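Reading time: 6 min

The Press That Kept Pressing

A small robot fault in Barnuvbridge did very little damage, and the people who work beside the machine are still talking about it

The sound was the first thing anyone noticed, and it wasn't much of a sound. Mohit Rathore had his back to the bench and a mug of tea going cold at his elbow, and what he heard behind him was a creak, the kind a stair makes when you come home late and are trying not to wake anybody. He turned around in time to see a motherboard bending under a robot that seemed perfectly happy with its work.

I had come to Barnuvbridge in June to hear about that creak. The workshop belongs to Jiloler, which takes in retired office computers and tries to get a second life out of them, and for a while now one of the dullest jobs in the place, the pulling and refitting of memory, has been handed over a little at a time to a robot arm they all call Jimska. (I asked where the name came from and got a different answer from everyone, so I gave up, quite contentedly.)

If you've ever pushed a stick of memory into its slot, you'll remember how uneasy it feels. You line it up, you lean on it, and for a second you're sure you are about to break something. Then the latches come up and you breathe again. A person learns that feeling in the thumbs. Jimska has to be given it as a number, and on the morning of the creak the number was wrong.
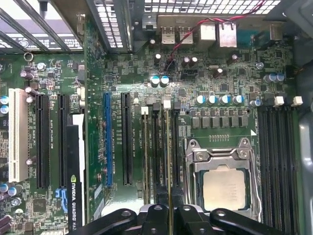 The gripper over the memory slots and processor of an open desktop machine.

The limit was supposed to be 50 newtons. That was the most the arm could push before it stopped, backed off and asked for a person. Rathore had settled on it after a long stretch of trying things out on scrap boards, and it had served them well. What he hadn't reckoned with was a tidy-minded change made late the afternoon before, when the fingertips were swapped for a new pair and the arm was restarted with a module still pinched between them and resting, ever so lightly, against the bench.

A restart is when Jimska decides what nothing feels like. Whatever load it senses at that moment becomes zero, and every push after that is measured from there. It had started its day leaning on something, so it thought leaning was the same as hanging free. All morning it pushed harder than it reported, and the log, which I was shown with real embarrassment, is a lovely smooth record of a robot behaving itself.

It got through 6 machines that way. Rathore thinks those slots were simply forgiving ones. The next board was in a tower whose supports had been left loose, and the module went in crooked, and down came the arm.

I should say that nobody was hurt. The board cracked near a slot and had to go to recycling, and the module went with it. But Rathore's hand had been in that same case 10 minutes earlier, fishing out a dropped screw with the arm paused above him, and I noticed that he told me this part twice.

The work carries on much as it did before, on a slotted aluminum table, with the tower laid over on its side and a gray 3D-printed plate next to it.

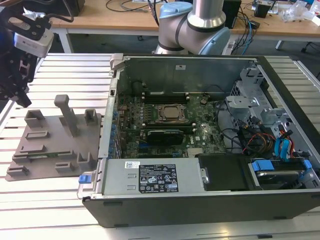
What the plate is for

I'd assumed the fix would be a cleverer sensor, and I came with a list of questions about sensors that I never used. Most of what changed is dull, and I mean that kindly.

The arm now has to prove each morning that it knows what nothing feels like. It goes up into clear air with its fingers open, takes its zero, and then comes over to the printed plate and presses on one of the raised blocks, under which there is a plain mechanical scale of the sort you could explain to a child. If the arm's figure and the scale's figure differ by more than 2 newtons, the day doesn't begin. There's no button to skip the check. There was one for a week, and Rathore took it out after he caught himself reaching for it.

He also had them go over the gripper itself, link by link, in case something in the hand had been binding and adding to the trouble. They checked the screws and the pins and the travel of each finger, and they found nothing wrong. He was a bit disappointed, I think. A bad screw is a much more comfortable thing to find than a bad habit.
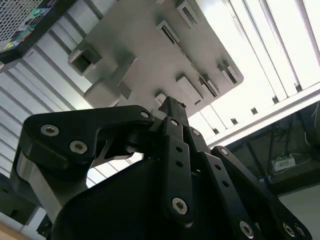
Hands out of the case

The other change is about people. It used to be allowed, or at least it was never forbidden, to reach into a computer while the arm was paused. Paused meant still, and still felt safe enough. Now you send the arm back to its resting spot and turn the key, and the key goes in your pocket while you fish for your screw. Everyone grumbled – it does add time – and then everyone got used to it, the way you do with a seat belt.

The supplier, Tiwari, was sent the log and a long letter. Its reply was polite and fairly quick, and it agreed that a restart with something held in the fingers ought to raise a warning. An update with that warning is promised. Rathore has stopped waiting for it and has taped a card to the cabinet that says OPEN HAND, CLEAR AIR in large capitals.

I stayed on through the afternoon, longer than I'd planned, and drank more tea than was good for me. There is something about a gripper close above a board that makes you lean in and hold still, even when the work is ordinary and you know the morning check was passed. I asked whether the creak had put him off the whole idea. 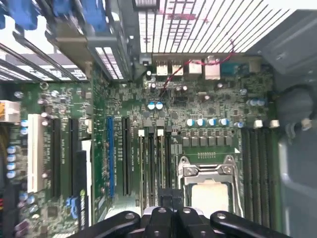
Mohit Rathore told me that it hadn't, but that he no longer trusts a quiet log. A log with no complaints in it used to be the thing he hoped for, he said, and now he goes and looks at the scale.

He still keeps the cracked board on a shelf by the kettle. New starters are handed it and asked to find the break, and it takes most of them a good while.

Reader comments

Thimble: We had the same fault with a bottle capper years ago. Zeroed it with a bottle under the head and spent a shift wondering why the caps were splitting. Check your zero, people!

oldbenchhand: I'd like to know why the supplier let it start up gripping anything in the first place. A card taped to a cabinet is fine until the tape dries out.

Marrow Lane: Lovely piece. Did the other machines from that morning get pulled back and tested? The article doesn't say and I'd want to know if I'd bought one.

oldbenchhand: Good question, I missed that. I'd want them checked for cracks before they went anywhere.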